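Bench Assembly Technician, Small Metal Parts (2 openings)
Hendetti - Fixture and Plate Shop

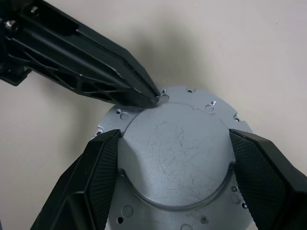
Hendetti is hiring two bench technicians for the plate shop, first shift, full time. The work is inspection, deburring, sorting and subassembly of round metal plates and the hardware that goes with them. Most of the day is spent on parts with a raised disc in the middle, a curved groove running partway around it and a flat outer ring drilled with holes of different sizes, some countersunk and some plain. You will need to tell these holes apart quickly, by eye and with pin gauges, and match each one to the drawing. Edges on this type of part are irregular, with small notches and scalloped cutouts, and they have to be checked for burrs all the way around the perimeter. Scratches and scuffs on the center disc are graded against a reference card. Some are acceptable and some are not, and you will be trained on the difference.

Duties

Check incoming plates against the drawing and log the result by lot number.
Deburr holes and edges by hand with a countersink tool, scraper or abrasive pad.
Clear chips and grit from grooves and recessed holes before assembly.
Install pins, screws and inserts to the torque listed on the work order.
Grade surface marks and set aside questionable parts for Fouzia Mohmand, lead inspector.
Keep the bench, gauges and part trays in order at shift change.

A typical lot is 100 plates. The largest open order is 1,504 plates for Drallarine, and both new technicians will start on that order. Lots are not mixed on the bench. If a tray loses its tag, the tray goes back to inspection.

Requirements

One year of bench, machine shop or inspection work, or a completed certificate in a related trade.
Able to read a two-view mechanical drawing with hole callouts and tolerances.
Able to use calipers, pin gauges and a depth gauge without supervision.
Close vision sufficient for fine surface inspection, corrected or not.
Able to sit or stand at a bench for up to 2 hours between breaks.

Experience with cast or coated metal surfaces is useful. Experience with Stetik inspection software is also useful but can be learned on the job.

Terms

Hourly pay, set by experience and by the result of the bench test. Overtime is offered by sign-up and is paid at time and a half. Safety glasses and gloves are supplied. Steel-toe shoes are required, and the shop pays half the cost of the first pair. Training lasts four weeks and is paid at the full rate.

How to apply

Send a resume and a short note on the gauges you have used to Maham Marwat in the hiring office. Applications close 19/11/2021. Selected applicants will be asked to come in for a bench test - one hour, six parts, one drawing. Ulises Nina runs the test and will give you your result the same day. Bring your own reading glasses or magnifier if you use one. Calipers are provided.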